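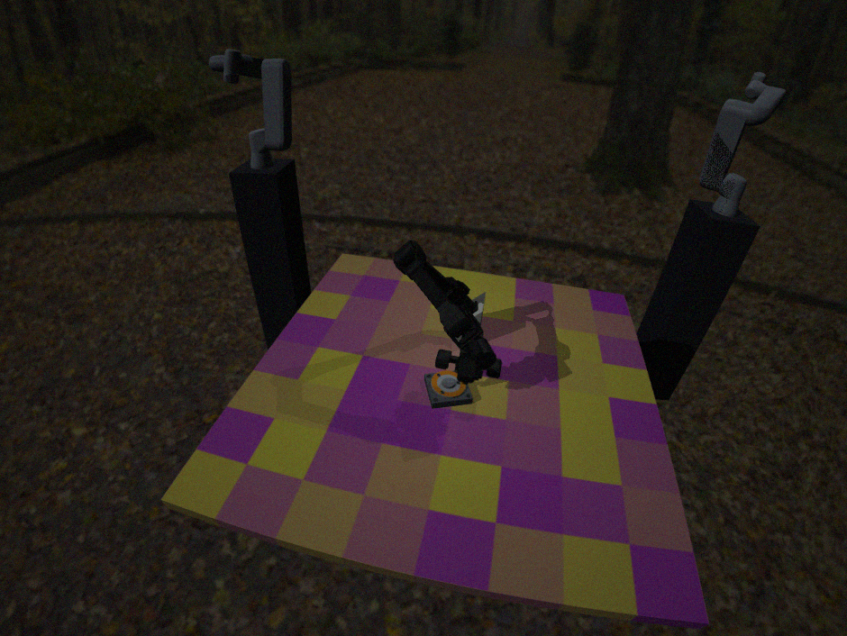 Shared gardens return to the city terrace

When the former Gasard warehouse came up for conversion, the planning brief asked for 48 homes and a single communal garden. The scheme completed in March by the developer Brusitent provides both, and it has revived interest in a form of housing that had largely fallen from favour.

The homes are arranged in two terraces facing one another across a planted court. Each has a kitchen on the garden side and a small private yard of 7 square metres, separated from the shared ground by a low brick wall. Bedrooms are placed on the street side, where secondary glazing has been fitted throughout.

Caradog Rowlands, who led the design for the architects Shahbazi, regards the width of the court as the decision on which the rest depended. "At less than that distance, residents draw their blinds and leave them drawn," he said. "We lost two houses from the first layout to gain it, and the client accepted the loss."

Management has been given equal attention. Residents pay a service charge of £90 a month, which covers the upkeep of the garden, the lighting of the paths and the insurance of the common parts. Leases run with a share of the freehold – an arrangement that estate agents report is now requested more often by first-time buyers.

A second phase, on the adjoining Gresero yard, is awaiting consent. The drawings show a narrower court, and neighbours have asked for the original width to be kept.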